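The Box in Unit 11

My father left me the key to a workshop unit behind the old harbor in Skikport, and for the first year I did not open the door. When I did, the room smelled of oil and rope. I paid the rent for another year, I carried out his boat parts, and I began to build a machine that folds clothes.

It took me the winter to make the box and the two arms. By May I could leave them to work at a shirt while I drank my tea.
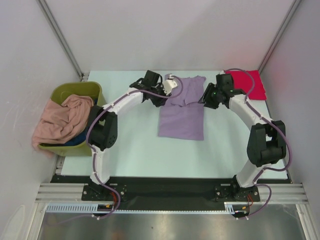
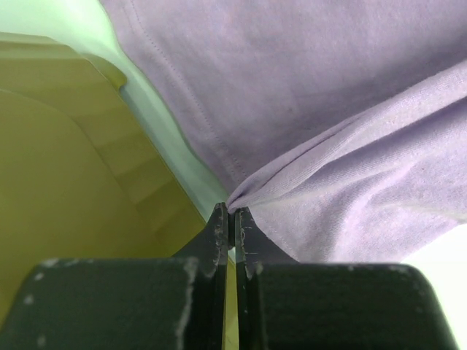 I must explain the shirt. It belonged to my daughter, who lives in Cinard now, on the other side of the water, and who left a drawer of clothes in my house when she moved. They were too small for her and too good for the rag bag. I told her on the telephone that I used them for tests, and she was quiet a moment.

"All of them?" she asked.

"Only the soft ones," I said. "The lavender, the pink. I can put them back."

"No, no. Let the robots have them."

The workshop is shared by a dozen tenants, if I include the man who only stores bicycles. We have one kettle, one drill press and one thick notebook, in which each person must write what he did and if he left something switched on. On the page of 2019-05-13 my writing says: "Both arms on from morning. Shirt. Shirt. Shirt." Under it another hand has written: "Did it fold?" I never learned who asked this.

The motors were bought used from Halonen, a company up the coast that had closed its small factory. They came in a fish crate, wrapped in newspaper, and three of them were dead. The control program I wrote myself, in the evenings, and it was bad. When I did not understand why the left arm trembled, I asked the woman from the unit next to mine, who repairs sewing machines. She knew nothing about programs. She put her palm on the table and waited.

"Your table is singing," she said.

She was right. A screw under the plate was loose, and I had spent 32 evenings looking for the mistake in the code.

After that she came often, usually at the hour when her own work was finished. She looked at the arms the way one looks at a student. She said they held the cloth like a person who is afraid of it. I asked how one should hold cloth, and she took a sleeve between two fingers and lifted it so slowly that I did not see the moment when it left the table.

"You feel where it wants to bend," she said. "Then you go a little before that."

I tried to write this in the program. I wrote a number for "a little", and I changed this number over 60 times. With one number the collar slid away. With another the whole shirt came up and hung from one arm. I laughed then, alone in the room, and it was a strange sound to hear there.

In June the harbor office sent a letter. The building was sold to Gurer, who would make apartments, and we had until autumn to leave. The bicycles went first. Somebody took the kettle home, and then brought it back, ashamed.

My daughter came with the ferry to help me pack. She had not been in the workshop since she was a child, when my father let her paint the oars. She stood before the box with her coat still on and asked me to start it.

I put the shirt in the middle and pressed the key. The arms woke, waited, and went down. One took the hem, the other came to meet it. They made one fold, and a second one that was crooked, and they stopped.

She reached in and pulled the corner straight with her thumb, as my mother used to do.

"Again," she said, and took off her coat.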